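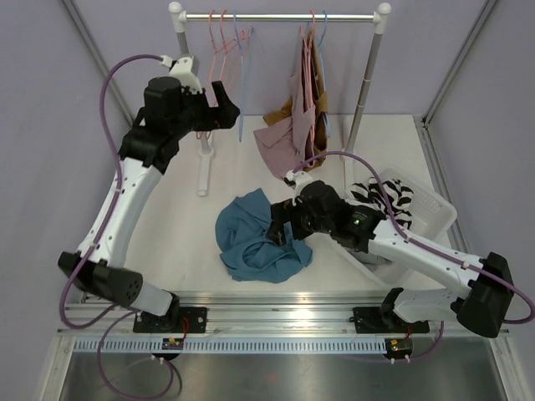
Two arms on the rail, by the clothes rack.

Visit to the Kadlec workshop, Primthorpe
Posted 4/1/20

I play classical guitar to a reasonable amateur standard and have owned a Kadlec instrument for nine years, bought second-hand and never taken back to where it was made. The workshop holds an open day each winter. I had missed it every time until this one, so what follows is a record of what was on offer, for other players thinking of going.

Primthorpe is not hard to reach but the last part is slow. The train stops at Grernach and from there you take the bus, which goes by way of every village on the ridge. If you are bringing a guitar, get on early and sit at the back, where there is space for a case to stand upright. The workshop is behind the main street, through an arch that a van can only just get through. There is no sign on the street side.

The day was split into a tour, a talk on wood, a session where visitors could try instruments, and a short recital at the end. You put your name down for the tour when you arrive. I was in the second group, which meant a wait, and I spent it with a cup of tea reading the old concert programmes pinned up along the corridor. A good many were from the Grernach summer course, which used to run every August and which I went to as a student. I found one for a concert I had been at. I remember the Villa-Lobos preludes and the heat, and very little else.

The tour began in the wood store. It is kept at a steady humidity and we were asked to go in and out quickly. The spruce and cedar for the fronts is stacked with thin strips between the boards so that air can pass, and each board has the year of purchase written on the end in pencil. Nothing is used until it has been in the store for five years, and much of it has been there far longer. Somebody asked whether older wood always sounds better. The answer was that older wood moves less, that a guitar made from it is less likely to crack, and that the sound is a separate question. I was glad to hear it put that way. I have sat through a lot of talk about old wood from people with a guitar to sell.

From there we went to the bending bench. The sides are bent by hand over a hot iron, with the wood damped first, and a spare piece of cypress was passed along so we could try it. Mine scorched. It takes more patience than strength, and you have to feel the moment when the wood gives. The person next to me got a very fair curve at the first attempt and turned out to be a retired cooper.

The part I had most wanted to see was the strutting of the fronts. My own guitar has a fan pattern, as most do, but the workshop also makes a lattice-braced model, and the unfinished fronts of both were laid out to handle. The lattice front is much thinner than I had imagined. Held up to the window it let a good deal of light through. Tapping one and then the other gave very different notes, the fan-braced one shorter and drier, the lattice one lower and slower to die away. We were told not to read too much into tapping before the front is glued to the sides.

Varnish was covered only briefly. French polish is still used for the better instruments and a sprayed finish for the student range. The polishing room itself was shut because of dust, and we looked in through the glass panel in the door.

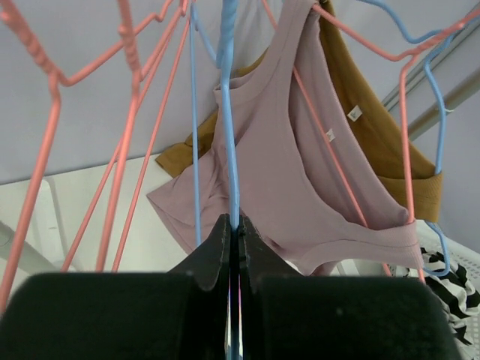
Light blue hangers, with the pink ones on the left.

The talk on wood was after lunch. It was mostly concerned with rosewood, and with the paperwork needed to take an instrument across a border. Anyone who plays abroad will know how muddled this has been. The advice was to keep the original receipt and the maker's description of the materials together, in the case, and to ask the maker for a fresh letter if the old one does not name the species. I do not have such a letter for mine. The workshop will write one if you bring the guitar in and they can match the label to their books, and they did this for me while I waited. The book entry gave the year and the first shop it went to, in a town I have never visited. I had always been told it was a few years younger than it is.

For trying instruments there was a long room upstairs with a carpet at one end and bare boards at the other. This was sensible, as you could carry a guitar from one end to the other and hear it change. The drawback was that everyone was playing at once. I have been to bigger fairs where this is much worse, but it was still hard to judge anything quiet. I waited until people had started going down for tea and then had a clear half hour.

I tried the student model first. It is plainly made and comfortable, with a slightly lower action than I like. The trebles were thin above the twelfth fret, but for the money I would be happy to see a pupil with one. The spruce concert model was the one nearest to my own. It was brighter and a little stiff, as new spruce often is, and I would want to hear it again in a year. The cedar version was warmer straight away, and I suspect most people who sat down with both for only a few minutes would choose the cedar.

The lattice guitar was loud. I played the opening of the Sor study in B minor on it and had to hold back to keep the tune and the accompaniment apart. In a large hall it would be a great help. In my front room I think it would tire me out. There was also an eight-string on the rack by the window, but a queue had formed for that and I left it.

One small complaint. All the guitars had been fitted with the same high-tension strings, and the lighter-built ones would have been better served by something softer. When I mentioned this I was told it was done so that people could compare like with like. I see the point but do not agree.

The recital was given by Birora, a guitar and flute duo who play on the workshop's instruments. It was held downstairs with the benches pushed back, on folding chairs, and there were more people than chairs. They began with some of the Giuliani, which is pleasant music and was neatly played, with the guitar a touch too much in the background at first. That was put right by moving the flute further back. After that came the Piazzolla, which they had clearly performed many times. The slow movement, Café 1930, was the best playing of the afternoon. The guitar opening was taken very freely, but the line held together, and the room was quiet enough to hear the left hand moving.

They ended with a set of folk song arrangements of their own. I liked these less. The tunes were good but the harmonies had been made rather sweet, and by the end one was running into the next. The encore was a Renaissance dance with a capo on the guitar and the flute down in its low register, and I would gladly have had more of that.

Afterwards people stayed to ask questions and some had brought their own guitars to be looked at. This is worth doing. I had mine checked for a buzz on the fourth string that has come and gone for a couple of winters. I had blamed the nut. It was a loose brace, a small one near the lower edge, and it can be glued through the soundhole without taking anything apart. I have left the guitar there to be done and am using a borrowed one in the meantime.

Practical notes. Entry was free, and the tour was free too. The tea was free but lunch was not provided, and the bakery on the main street closes early, so bring something. Wear warm clothes, as the large doors were opened a good deal. The stairs to the upper room are steep, with a rail on one side only, and there is no lift. The last bus back to Grernach leaves soon after the recital finishes and does not wait. I missed it and shared a taxi.

Next year's open day is expected to follow the same pattern, with the talk given over to repairs. The workshop takes names for a mailing list at the door. If I go again I will arrive early for the first tour, leave the upstairs room until late, and take my own strings.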